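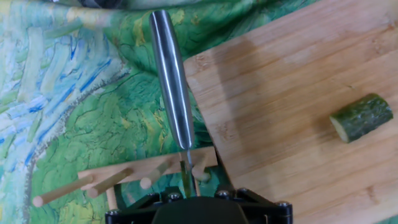 Nelly Zapata told us at the first meeting that she had thrown out more chopping boards than saucepans, and that every one of them had split at the same end. She thought it was the end that stood in the wet. We took that as our starting point.

Looking After Wooden and Bamboo Boards at Home
Project report, handed in 01/03/2023

1. What we wanted to find out

Most homes in Flosura have at least one wooden or bamboo board. The advice that comes with them is short and often thrown away with the wrapper. We wanted to know how people wash, dry and oil their boards, and whether the ones that last are treated differently from the ones that crack.

2. How we did it

We wrote a one-page form and took it to 30 homes in the Huanca and Plirano districts. Each visit had the same parts: a few questions, a look at the board, and a note of where it was kept. We ran a straight edge across the board to check for warping and wrote down any split that a fingernail could catch in. Yeison Cabrera did the Huanca visits and the rest of us shared Plirano.

We also left a notice in the Plirano library asking people to write in. The library printed it in its October newsletter, which goes to 2,000 addresses. We had hoped for more letters than we got, and most were about knives.

Alongside the visits we did a small drying test. One board was stood on its long edge, one was laid flat on the worktop, and one was laid flat on a folded towel. All were wiped over with the same amount of water and weighed until the weight stopped changing. The kitchen scales read to the nearest gram. The room was not heated overnight and we did not record the temperature, so the times should not be compared with anybody else's.

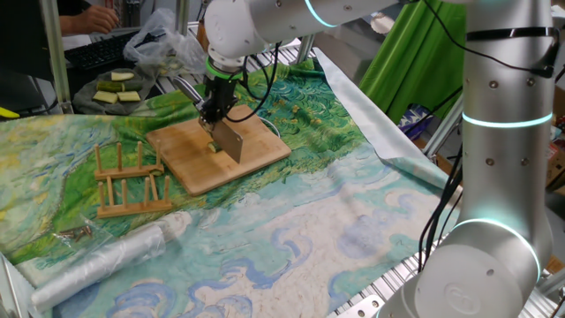
Bamboo cutting board on the worktop.

3. What people do

Nearly everyone washes the board by hand. A few put it in the dishwasher and knew they should not. Drying is where homes differ most. In Huanca the kitchens are narrow and boards tend to be stood behind the tap, with the bottom edge in whatever water is there. In Plirano they are more often left flat.

Oiling was rare. Some people had used cooking oil once and stopped when it went sticky. The hardware shop, Dokov, sells a board oil but keeps it with the floor products, and several people had never seen it.

Boards stood behind the tap had most of the splits, and the splits were at the lower end, as Nelly had said. Boards left flat were more often warped.
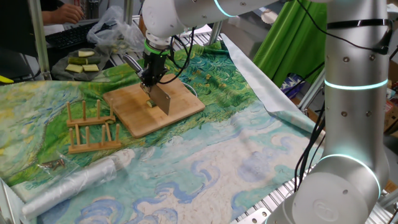

In the drying test the board on its long edge reached a steady weight first and the one on the towel last. The heaviest board weighed 800 grams dry, and it was still gaining and losing a gram or two from one day to the next after we thought we had finished. We took the first of two equal readings as the end point.

4. Problems

The form asked how old the board was and hardly anyone could say. This matters a lot, as an old board with a small split may have been better cared for than a new one with none. We should also have written down wood and bamboo separately from the first visit. We only began doing so after 3 visits and had to go back.

5. Advice we would give

Wash by hand and wipe both faces. Stand the board on its long edge, clear of the sink. Turn it the other way up now and then. Oil it when it looks pale.

The forms are in the folder at the back, in street order. The Huanca ones are in pencil.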